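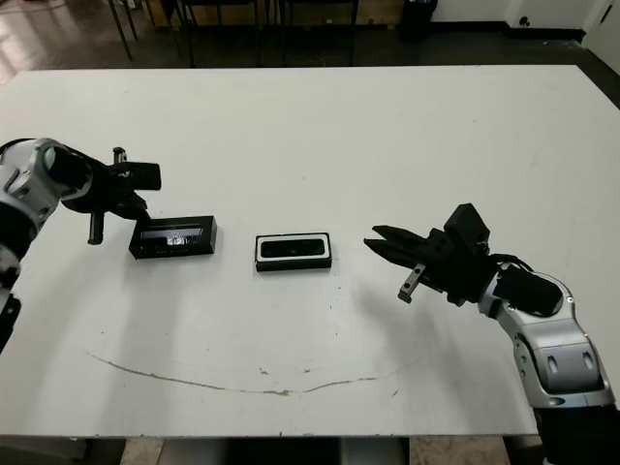 Two-arm table, head view, both grippers reaching toward the black cases.

Pridden Table Rules
README and data card for the two-arm tabletop set

Welcome! Pridden is a set of recordings of two robot arms working with small objects on a white table, and the rules we follow when we make them. The recordings are the reason most people download it, but we are just as excited about the rules. They grew out of a long list of sticky notes that Sachiko Hoshino kept on the side of her monitor, and every one of them has saved us a bad afternoon since.

If you run a similar table, please borrow them, change them, and tell us what you changed. Last revised 2021-05-29.

What is in the release

- 200 episodes, each with a head view and the wrist views
- Joint positions and gripper opening for both arms
- A plain text note for each episode, written by the operator
- The rules below, plus a checklist you can print on one sheet

The task family in this release is called "small dark cases." The objects are black, flat and boxy, and they differ in size and in what is on their faces. We picked dark objects on purpose. Black fingers against a black case are hard for people to label and hard for models to learn from, and we wanted plenty of that in one place.

Folder layout

episodes/ has one folder per episode, numbered in recording order.
notes/ has the operator notes with matching numbers.
rules/ has this text and the checklist.
tools/ has the loader and a small script, helmy_check, that looks for missing frames and clock drift.

Run helmy_check before anything else. It is quick, and it prints the episode number next to every complaint so you can skip that folder and carry on.

Rules before a session

1. Two people per session. One operates, one watches with a hand near the stop button. They swap after 14 episodes, even if things are going beautifully. Tired operators start to rush the approach, and the watcher usually sees it first.

2. Walk the floor. Chairs, bins and bags stay well outside the reach of both arms. Measure the reach with the arms extended, with power off, and write it in the session note.

3. Look at the cables at each wrist. Turn the wrist slowly through its full range and watch for a loop that pulls tight or hangs low enough to snag a finger.

4. Leave the table as it is between episodes. Wipe off dust and crumbs, yes, but don't scrub out old scuffs or repaint the top halfway through a set. Worn tables are normal, and a sudden clean one is a change in the data that has to be recorded.

5. Agree on which arm moves first. Say it out loud. Shengli Wei suggested this one and it felt silly for a day or so, then became second nature.

Rules during a session

6. Keep a gap between the objects at the start. If a gripper has to squeeze between two cases on its first move, the episode tells you more about the layout than about the grasp.

7. One arm per object. Both arms may approach at the same moment, but they must never close on the same case unless the note says "handover."

8. Come in slowly for the last part of the approach. The speed limit lives in the controller settings and the operator may not raise it during a session.

9. Touch the case by its sides when you can. Windows, inset panels and toothed strips scratch easily and catch on finger edges. If you have to grip across one of these, put it in the note.

10. Check the wrist view before closing. The head view is wonderful for planning, but it hides what is happening between the fingers. With dark cases the edge of the gripper and the edge of the object can melt into one shape, so take a second look and shift the wrist a little if you aren't sure which is which.
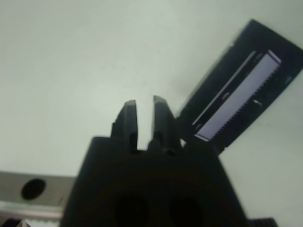 Rules after a session

11. Write the note right away. A good note is two or three sentences: what was attempted, what surprised you, and anything you moved by hand. "Fine" is not a note, and Demyd Didenko will send it back to you with a smiley face.

12. Keep the failed episodes. Drops, missed grasps and early stops all go in. They are tagged "failed" and they count toward the total. We feel strongly about this! A set with only clean grasps in it gives a rosy picture of how the arms behave, and anybody who trains on it finds out the hard way.

13. Keep soft frames too. Wrist cameras sit close to the work and often give blurry pictures. We don't sharpen or replace them. If a whole view is unreadable from start to finish, tag it "view lost" and leave the other views in place.

14. Park both arms, then cut the power. Parking first means the arms don't sag onto whatever is left on the table.

Labels

Labels are written by a person who did not operate the episode. For each object we give a plain shape name ("flat box," "rounded case") and a position word. We stay away from guessing what a thing is for. A case with an oval panel on top could be several things, and a wrong guess spreads through a data set faster than you'd think. If two labelers disagree, both labels stay, and the field "agreed" is set to no.

Zdeňka Říha wrote the labeling guide and answers questions about it with far more patience than the rest of us have. Read her section on reflections before you label anything glossy - a bright patch on a dark face is easily marked as a separate object.

Known problems

- The head view and wrist views use different color settings. The tabletop can look white in one and greenish gray in the other. Don't match objects across views by color alone.
- Arm shadows fall on the table and move with the arms. Simple background removal will pick them up.
- Background furniture is visible in the head view. We have not masked it.
- Early episodes use the tag "fail" where later ones use "failed." The loader accepts both.

What this set is good for

Grasp approach, two-arm timing, and testing how a model copes with dark objects near dark fingers. It is too small and too narrow to support safety claims about a whole system. Please don't cite it as proof that a robot is safe to work next to people. The rules are our own house practice, and they don't replace a risk assessment or the standards that apply where you work.

Contributing

We'd love more rules from other tables. Send the rule in one or two sentences, along with the incident or near miss that led to it. Edeltraud Wegener reads every proposal and tries it at our own table before it goes in, so expect a wait and then a long, cheerful reply. The next round of changes is planned for October.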